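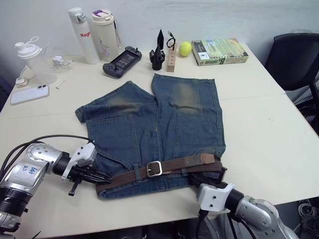
Step 3: Checking the grippers with a belt and a pair of shorts

By now you should have both arms bolted down, powered up and answering to the controls. If you've come straight to this page, do go back and read the first two steps, as I shan't repeat the bits on fixing the bases and finding the home position.

I like to set up a clothing cell with something awkward, and a woven belt threaded through denim is about as awkward as I can manage without upsetting anyone. Cloth folds away from you, the belt doesn't, and the loops hold the two together just enough to show up a finger that isn't sitting straight. Tonantzin Serrano, who taught me most of this at Zamudio, swore by an old dressing gown cord, so use what you have!

Lay the shorts flat with the waistband towards the arms and the back pockets uppermost. Smooth them out with your hands, then step back and put the arms in slow mode. Every time, please, even if you're only nudging one joint.

Next, look at your fingertip pads. Hold a torch to them if the light is poor. You want the fine criss-cross pattern clear over most of the pad, with no fluff packed into it. Denim sheds a surprising amount, and a clogged pad will slide along a belt quite happily while the controller tells you all is well. An old dry toothbrush does the job. Brush along the lines of the pattern, one way and then the other, and wipe off what comes loose.
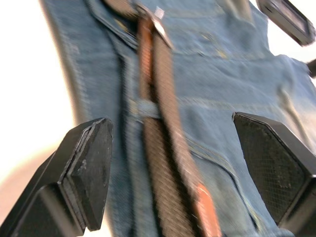 Bring the fingers down slowly with the belt between them, and stop before they press into the cloth. Both tips should arrive together. If one touches first, raise the arm, slacken the two screws on that finger (slacken, don't remove), shift it a hair and nip them up again. It took me most of a Thursday the first time, so don't be cross with yourself if you need several goes.

Now set the closing force. Start at 300 on the slider and go up in small amounts until the belt stays put when you tug it gently by hand, with the arm paused. I have never needed more than 1,110 for a belt, and on our cell Clifford Bouchard has capped it at 3,000 so that none of us can crush anything by leaning on the mouse.

Close and open the gripper 7 times in the same spot, watching the cables as you go. They should swing in an easy curve and never pull tight. If they do, give them more slack at the wrist and run the whole lot again.

Save your settings under a name you'll recognise in January, and then move on to Step 4, lifting with both arms.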